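Spent this month's bench time on wrist cameras again. Posting the notes as a thread so I can find them later. Two camera models, same arm, same parallel gripper, same controller, all in simulation. Kitchen tasks only.

1/ The question was narrow. Does the wrist camera want a wide lens mounted close, or a narrower one mounted farther back? We had been arguing about it at Nostberg since November with no data on either side.

2/ Setup A: 90 degree horizontal field of view, mounted near the palm. Setup B: 47 degrees, mounted farther up the wrist and tilted toward the fingertips. Both run at 15 frames per second. Policy code is the same for both. Only the camera calibration file changes.

3/ Total was 894 episodes, split evenly. Starting poses came from one shared seed list, so each pose got run once per camera. Mỹ Hứa wrote the scheduler for that and it saved us a lot of hand sorting.

4/ Result on reaching: A wins, and the gap is large. When the target starts off to one side, B often can't see it at all and the arm has to search. The search motion is slow and it sometimes clips the counter.

5/ Result on knob turning: B wins by a smaller margin. More pixels on the knob, less distortion, better angle estimate. The difference mostly goes away if you crop A's image before the network sees it. I should have tried that first.

6/ Shadows matter more than I expected. Our old scenes had one soft overhead light and almost no contact shadow. With a harder light, the gripper's own shadow lands on the counter right where the policy is looking. The depth estimate got worse near the surface, then better after retraining with varied lights. I would not publish a number from a single lighting setup.

7/ Wire racks are the worst object in the set for either camera. Thin rods, repeated shape, blurry shadow nearby that looks like more rods. Segmentation masks flicker from one frame to the next. Hertta Karppinen suggested averaging masks over a short window. It helps when the arm is still and hurts when it moves.

8/ White on white is second worst. White appliance, white sink, white wall. Edge features are weak and the controller leans on joint readings more than I would like. I have not added textures yet because I want the plain case as a baseline.

9/ Two views from the gripper side, counter and then microwave:

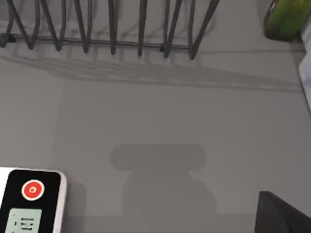
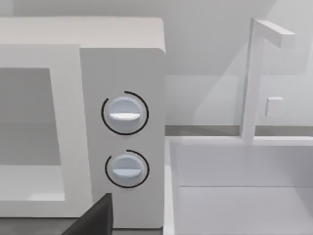
10/ On the controller: impedance mode for both setups. Position mode was fine in free space and bad at contact. Small calibration errors turned into large forces at the knob. Lowering stiffness along the approach axis fixed most of it. Stiffness around the turning axis stayed high.

11/ Someone asked about the three-finger hand from Drillisora. We have the model loaded but the finger contact settings are still guesses. Comparing it to a tuned parallel gripper right now would be unfair to the hand. It goes in the next batch.

12/ Latency: I added a fixed delay to the image stream to match our real hardware. Without it, B looked better on knobs than it should. With it, the late corrections overshoot and you get a small back and forth at the end of the turn. If your sim has zero camera delay, check this before you trust a fine manipulation result.

13/ Current choice is setup A with a learned crop. One camera, one cable, less mass at the wrist. The real arm gets the same mount once the bracket is back from Plurkmont. The calibration files and seed list go in the shared folder tonight, after I fix the axis labels in the plots.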